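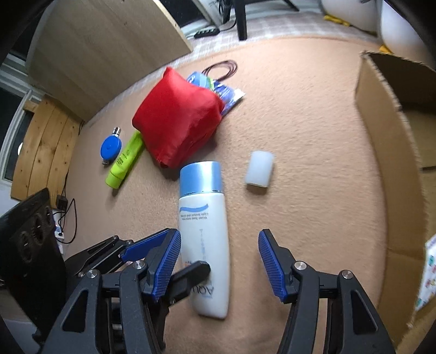
Photo: Mandla Tshabalala

Folberg forum > Software > Perception and planning

Grasp planner keeps picking the wrong end of bottles

mandla_t
Sunday, January 13, 2019
Wrist view from the carpet set, see top. White bottle lying lengthwise, blue cap pointing away. Planner (Lemaire, stock config) wants the base end every time. I want mid body. Trained on 2,000 demos, 30 epochs. Loss looks fine. Anyone?

kettlebrain
Is the other finger hiding the label side? Black tip right across the lower half of the bottle in yours. Segmenter probably thinks the bottle stops there and you get two blobs. Mask the fingers out first.

mandla_t
Masking is on. Static mask though, drawn with the jaws open.

kettlebrain
well there you go. Static mask is no good once the jaws move. Render it from the joint angles.

pim_orrell
Disagree. Had the same thing with a static mask and it made no odds. It's the lens. Look how the carpet bends at the edges. If you undistort for training but not at run time (or teh other way round) the grasp point slides outwards. Check that before rewriting anything.

dunnock
+1 lens. Also white bottle, shiny cap, what's your depth like on that? Mine is all holes on anything glossy. The blue packet behind the red pouch would be hopeless.

mandla_t
No depth. RGB only.

dunnock
Oh. Ignore me then.

kettlebrain
pim, "made no odds" on what, though? Your objects were all smaller than the pads. Nothing to cut in half.

pim_orrell
Fair, mostly blocks. Still say calibration first, it's ten minutes.

mandla_t
Ok did both. Undistort was missing in the live node, my fault, launch file from the old Zudano branch. Fixed, grasp point moved inwards but still low. Then rendered mask with 4 px of padding, now mid body on 72 of the replayed frames that used to fail. Tube still wrong, picks the cap. Not tried on the real arm yet.

kettlebrain
So it was the mask

pim_orrell
So it was both. Read it again.

dunnock
Can you post the mask script? Fetutholm one crashes on me if a joint reading is late.

mandla_t
Will do tomorow, needs tidying. Paths are all hard coded.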